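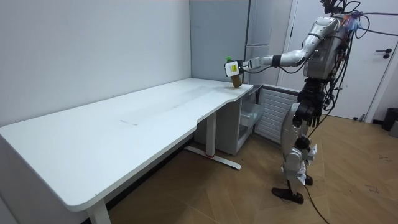

White desk on a herringbone floor: show me how you keep yours clean!

Posted in Workrooms & Studios by scallop_edge, October

I finally have the big white desk in, and I'm so happy with it that I've been boring everyone I know, so now it's your turn. The long top runs on the diagonal toward the back corner, and the right end has that curved cutout I fell for in the first place. I drove out to Protemside for it (370 for the top and legs together, secondhand) and I'd do the drive again tomorrow.

Two things I'd love help with. First, the faint grayish scuff near the middle of the top. I've tried a damp cloth and dish soap and it's still there. Second, the floor! It's wood-look laminate in a herringbone pattern, light tan, and I love it to bits, but it shows every crumb. What do you all do?

----

mopbucket_9 wrote:

Oh, that cutout is lovely. I had a straight-edged desk for years and always ended up with a dent across my forearms.

For the scuff, try a plain white eraser before anything stronger. Soft strokes, then wipe the rubber bits off. It got a mark off my Lammers shelf that I'd given up on. If the eraser doesn't do it, a little baking soda on a wet cloth.

----

grainline wrote:

Please be careful with baking soda on a smooth white top. It's a mild abrasive, and you can swap one small scuff for a big dull patch that catches the light every afternoon. Ask me how I know. I'd try the eraser and then stop. A faint gray mark on a work desk is just a work desk.

----

mopbucket_9 wrote:

I've used it on white surfaces forever and never had a dull patch. A paste, hardly any pressure, rinse it well. But sure, test it underneath first.

----

scallop_edge wrote:

Eraser first, then! I'll report back.

Since people asked in the other thread, here's the floor from above, over by the gray unit. I haven't swept, so you're getting the crumbs and smudges and all.

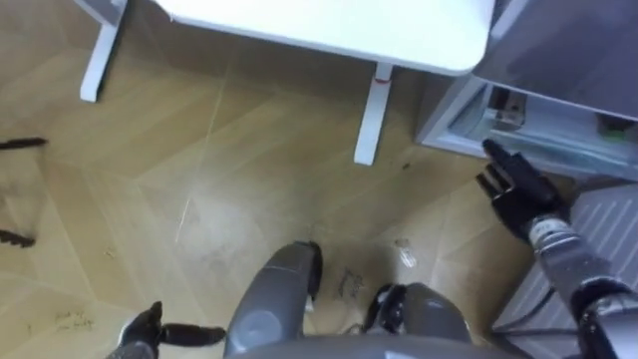 The white legs, the gray unit and the ribbed mat, floor not yet swept.

----

tidyish wrote:

I love that floor!! The pattern does so much for a light room. And thank you for posting it dusty, mine looks just like that by the end of the week and I was starting to think it was only me.

My routine is a dry microfiber mop every evening, two minutes, always working in the direction the seams run so the grit doesn't get dragged across them. Then a barely damp mop when it starts looking smeary. I bought the Drovar flat mop because the head swivels enough to get around a table foot without moving anything, and I still get a silly amount of joy out of it.

Also, what's the red band on the right leg, up under the tabletop? I like the little bit of color.

----

scallop_edge wrote:

It came that way! I was going to take it off and now I've gotten fond of it. The left leg doesn't get one, poor thing.

----

underfoot36 wrote:

I'll be the one to say it: lose the ribbed mat. Grooves fill up with crumbs, you can't wipe them out, and then every time somebody steps on it the crumbs get ground into the laminate next to it. A smooth mat the same size would look neater with the white desk too.

----

grainline wrote:

Disagree completely. Ribs hold the grit until you shake the mat out, and that's the whole point of having one. On a smooth mat it just slides off onto the floor. Take it outside, whack it on a step, put it back. I've had a ribbed one in my hallway since we moved in and the boards beside it are the cleanest ones in the house.

----

underfoot36 wrote:

That works if you shake it. Be truthful, how many people shake it?

----

grainline wrote:

I do! Morning and night!

----

tidyish wrote:

I'm somewhere in the middle. I keep a ribbed mat and run the vacuum over it without the brush, going along the grooves. Going across them does nothing at all.

----

bench_and_broom wrote:

Gorgeous desk, and I'm a little jealous of the length of it. Have you thought about felt pads for the feet? Those are short flat feet, so grit can work its way under them and scratch if the desk gets nudged. Trokton does stick-on strips you cut to size. I put them on in spring and I can slide my table out with one hand to sweep behind it.

One more for the floor — skip the steam mop, whatever the box says. Laminate seams don't love it. I ruined a corner of mine that way and the edges lifted like old stickers.

----

mopbucket_9 wrote:

Seconding that on steam. See, grainline, I can be cautious too.

----

scallop_edge wrote:

You are all wonderful. Felt strips are going on the list, the mat stays for now (sorry, underfoot36) but I promise to shake it out, and I'm getting the dry mop.

Eraser update: the scuff is lighter! It hasn't gone, I can still find it if I tilt my head, but I'm leaving the baking soda in the cupboard. Next question will be chairs, so start thinking about what looks good tucked up to a curved edge.

----

bench_and_broom wrote:

Something with a round back. Start a new thread and I'll bring pictures!

----

Related threads
Curved desk tops: which end do you sit at?
Getting crumbs out of a ribbed mat
Felt pads that stay stuck
Our 2000-post small workroom thread, part two
Best light for a white desk in winter

Contact us | Copyright Workrooms & Studios forum | Back to top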